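Teaching by Hand
A small lab wanted to know whether a robot can learn from people who never touch one
Oct 1, 2021

The first thing Valeriano Mateos does with a new recruit is hand over a pair of grippers and tell them to tidy up. There is no robot in the room. The robot is two floors down, bolted to a bench, and most of the people who teach it will finish their shift without going to see it.

Mateos runs the manipulation project at Siliron, a research company that rents part of an old textile building. For years his group taught its arms the usual way. An operator sat at a pair of control handles and steered the robot through a job, and software recorded every joint angle. It worked, but it was slow. Operators got tired. The handles gave them little sense of touch, so they moved carefully, and the robot learned to move carefully too.

"You would watch it reach for a box and it would stop just short and wait," Mateos says. "We thought we had a software bug. We went back to the recordings and the operators were doing the same thing. They were waiting to see if they were lined up."

The alternative was to leave the arm out. In the method the group now calls Skatwood, a person holds a gripper in each hand and does the job directly, at the speed a person would. The position of each gripper is tracked the whole time, along with how far the jaws are open. A camera worn on the head records what the person sees. Later, the software works out how the robot's joints would have to move to put its own grippers in the same places.

Other groups have tried versions of this, and Mateos is quick to say his team didn't come up with the idea. What they wanted to find out was how much was lost along the way. A human arm bends in places a robot arm doesn't. A person leans, shifts their weight, looks at something from the side. Some of what gets recorded is simply out of reach for a machine fixed to a bench. 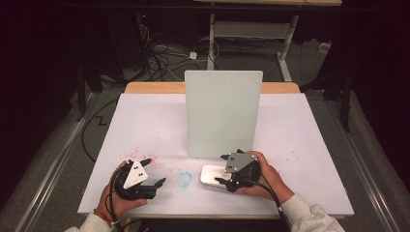
So the team set up a comparison. They picked 3 jobs: picking up a flat object from a cloth-covered table, moving an object around an upright divider, and passing an object from one gripper to the other. Operators recorded 296 examples with the control handles. A second group recorded 1,430 with the handheld grippers in the same number of working hours. Each set was used to train its own copy of the same model, and each model was then given 1,000 tries on the real arms during August.

The flat object turned out to be the hardest of the three. A thin thing lying on a sheet gives the fingers almost nothing to get under. If they come in too high, they close on air. If they come in too low, they catch the cloth and drag it. People solve this without thinking much, by pressing down a little and letting the fingers slide, and that small press is difficult to record because it hardly shows up as movement.

On that job the handheld data won clearly. The model trained on it came in low and closed quickly, and when it missed it usually tried again from a slightly different angle. The model trained on the control handles missed less wildly but often froze after a failure. Mateos thinks that's because the operators so rarely let a failure into the recordings. When a grasp went wrong, they tended to stop and start over with a clean take.

The divider job went the other way. People with grippers in their hands reached around the board however they liked, elbows up, shoulders turned. The software threw out a large share of those recordings because the arms couldn't follow them. Of the ones it kept, a good many took the robot close to its limits, and it would slow down or stall partway around. The operators on the handles had never had this problem, because the robot wouldn't let them do anything it couldn't do.

Passing an object from one gripper to the other came out nearly even.

The group has since changed how it trains its recorders. New people now get a short session on what the arms can reach, and a tone sounds in the room when they drift outside it. Some of them dislike the tone. One asked to have it moved to the end of each recording, as a score, and Mateos let her try it for a week. Her usable share dropped and the tone came back.

There is also the matter of how the grippers feel in the hand. The first pair was too heavy at the front, and people's wrists gave out before lunch. The current pair is lighter, but the cables still pull, and recorders learn to lay them back along the forearm before they begin. A wireless version is on the list for next year. Mateos isn't in a hurry, as he worries about dropped signals more than he worries about cables.

The company's main partner, a packaging firm called Karaca, would like to see the method used on its own lines, where the items change every few weeks and nobody wants to program each one. Mateos has told them it's too early. The tests so far used one table, one kind of cloth and the same lighting. A second site, at Adinden, is being set up with different tables and different people, and the plan is to run all three jobs again there before adding new ones.

He would also like to mix the two kinds of data. A small number of recordings made on the real arms might be enough to teach the model where its limits are, leaving the handheld set to teach it everything else. The team has started on that work but has no numbers it is ready to share.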